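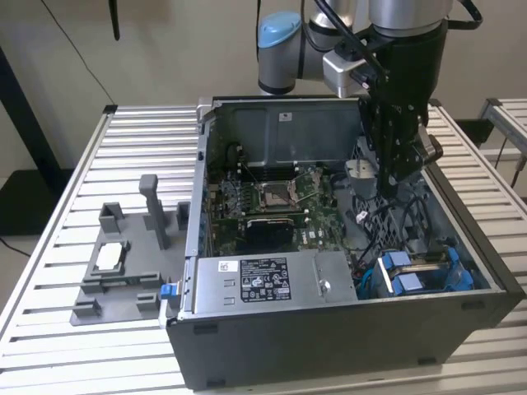 Nest Kemeys runs assessment at Craddock, a training body that certifies work-based learning for people aged 16 to 19. She joined in March to rebuild its credit scheme, which covers 496 learners across 2 sites.

The old scheme counted hours. A learner logged 700 of them and received a certificate. "The log told an employer when someone was in the building," Kemeys says. "It said very little on what they could do."

Under the new rules each unit is split into tasks, and each task is marked twice - once by the workplace supervisor, once by a visiting assessor. Where the marks differ by more than one grade, a third person reviews the evidence. Kemeys puts the review rate at the Mokport site higher than she would like. "Supervisors mark generously in the first term. We now train them before they mark anything."

Records are held in Lulel, which replaced a set of spreadsheets. Moving 2,893 entries took most of the spring, and dates were the main fault. "Two formats in one column," she says. "We checked those by hand."

Maths and written English are still assessed separately. Kemeys wants them marked inside the tasks from next year, subject to approval by the board.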